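Tuvine puts peg board set on sale

Wed 21 August

Tuvine has started selling a flat peg board set for tabletop sorting and hand practice. The set comes with 16 loose pieces and a cloth bag, and is shipped from the Kurnau warehouse. Orders placed before noon go out the same day.

The first run is 300 sets. According to product manager Rungnapa Suwannarat, almost 60 are already reserved by schools and therapy clinics. Spare pieces are sold singly through Palumbo stores.

The board lies flat in use and needs no clamps. It can be wiped with a damp cloth; the bag is machine washable. Returns are accepted within 14 days if all pieces are included. A second run is planned for December.

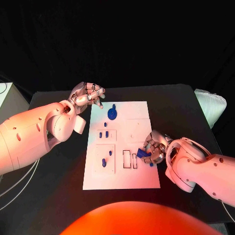

White board on a dark tabletop, with a blue rectangular block held close to it.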